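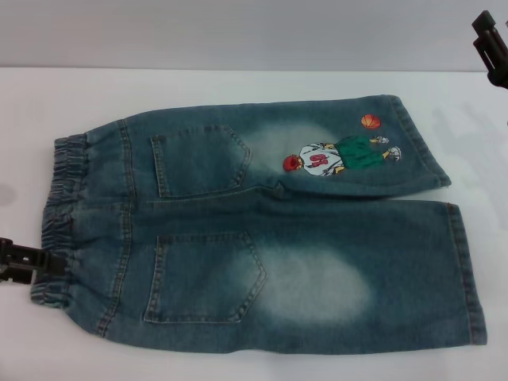
Gripper comparison on clothing: frequently asked questions
Updated 2024-08-12

These are the questions we get most often about the two-arm gripper trials at the Narness bench. They cover how the runs are set up, what the numbers include and how to send us something to try.

Which grippers are you comparing?

Two. The Benano is a parallel gripper with rigid jaws. The Nava has the same stroke but softer fingertip pads and a slower controller. Both arms carry the same model during a run, so a result always belongs to one gripper and never to a mix. We swap both sides together between blocks of runs.

Why children's clothes?

They fit on the table. A pair of adult jeans has to be folded once before both arms can reach everything, and that folding step hid the differences we wanted to see. Small garments also have the same awkward parts as large ones: elastic waistbands, patch pockets, thick seams, embroidery.

What counts as one run?

The garment is laid out on the table, the arms pick it up, fold it and set it down inside a marked area. A run ends when both grippers have let go and moved clear, or when the operator stops it. Stopped runs are kept in the log and count as failures.

How many runs are in the current results?

3,071, across 52 garments. Of those, 695 are on denim. We planned an even split between fabrics but knits were easier to reset and got ahead early on.

Which parts of a garment give the most trouble?

Gathered elastic. The ruffles don't sit at one height, so a jaw that closes well on a flat hem can take one fold of the waistband and leave the rest behind. The Benano usually holds what it gets but often gets too little. The Nava takes a bigger bite and sometimes lets it slide when the arm pulls sideways.

Hems are easier. Both grippers do well on a stitched hem if they come in low enough. Side seams are somewhere in between.

Do pockets and embroidery matter?

Pockets do. An open pocket edge can catch a fingertip, mostly on the back of pants, and the arm then lifts the pocket in place of the layer it was sent to. We now mark pocket openings as no-grasp areas for both grippers.

Embroidery makes the cloth stiffer, so it bends next to the stitched area and not through it. That changes where the fold lands. We have not seen it change how well either gripper holds.

Does bright or faded fabric confuse the camera?

Less than we expected. Bleached patches on denim were sometimes read as the table in our early tests, mainly on the white top. Lowering the exposure fixed most of it. Shadows from the arms are still a problem at the corners, and a hem under a shadow may be placed a little short of where it is.

Why use a white table, then?

It is the surface our partners at Posdale use, and we wanted results they could repeat. We have tried a gray mat. It helped with pale knits and made no difference on blue denim.

Where is the camera?

At head height between the arms, looking down at the table. We tested wrist cameras for part of the trial. They were good for the last bit of an approach and poor for deciding where to fold, and the cable on the left one kept working loose. Results with wrist cameras are logged separately and are not in the totals given here.

How hard do the grippers squeeze?

There are 4 force settings, numbered from lightest up. Most runs use setting 2. Setting 4 is only used on waistbands and heavy seams, and we check the cloth for marks afterward. The settings are not matched between the two grippers – a 2 on the Benano is firmer than a 2 on the Nava.

So which one is better?

For denim, we would pick the Benano with the thin fingertips. For T-shirts and other knits, the Nava. If you can only buy one and your clothes are mixed, the Nava is easier to live with, though you will wait longer for each fold.

Can I get the run logs?

Yes. Write to the bench address and say which gripper and which fabric you want. Logs are sent as plain tables with the force setting, grasp points and outcome for each run. Video is available for denim only.

Can I send in a garment?

Yes, as long as it is clean and lies flat without pinning. Zippers are fine. Please leave out anything with beads or loose cord. We can't return items, and the next intake is in December.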